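Eggs, Trays and My Grandmother's Rules

Jun 17, 2026

I have been meaning to write about eggs for ages, and then the garden got away from me, as it does every June. But a reader asked how I keep mine, and it turns out I have a great deal to say on the subject (my husband would tell you this surprises no one). So put the kettle on and let me start with the tray.
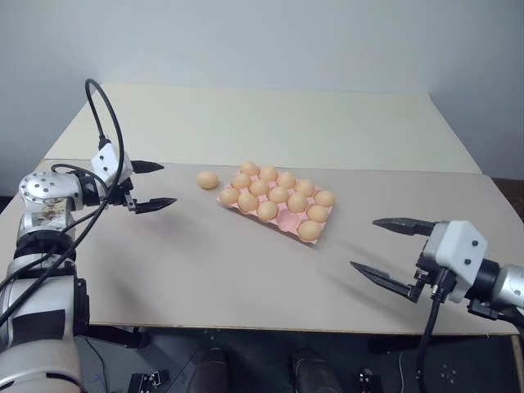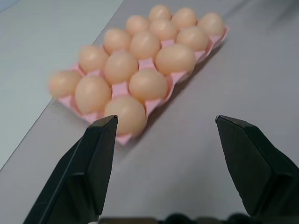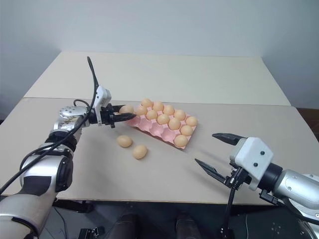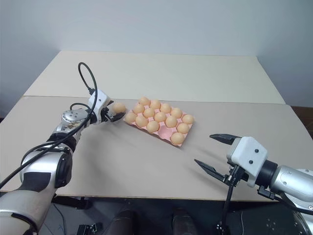

The same pink tray each time, three cups by five.

I do love a tray. For years I kept my eggs in a blue china bowl from a junk shop in Torkham, and it looked lovely on the counter, but the oldest ones always ended up at the bottom and stayed there. One January I cracked one of those into a cake batter and had to throw out the whole lot — butter, sugar, everything! The bowl holds lemons now.

With a tray you can work in order. I start at the left corner and take them along the row, and the new ones go in at the other end. Pointed end down, always. My grandmother, Marjorie Mellor, was firm about that, and she kept hens for 41 years, so I never argued. She also penciled the date on every shell in tiny numbers, and I still do it when I remember, with a soft pencil so it doesn't poke through.

The other thing she taught me was to set one down before picking up the next. I used to carry three in one hand and feel very clever, until the morning I was wiping yolk off my slippers.

If you aren't sure how old an egg is, lower it into a glass of cold water. A fresh one lies flat on the bottom, an older one stands up, and if it floats I don't even crack it. The ones that stand up get hard-boiled, 11 minutes, then straight into cold water, and they peel so much better than fresh ones.

Next time I'll type up her custard recipe, which takes 2 whole eggs and more nutmeg than you'd think.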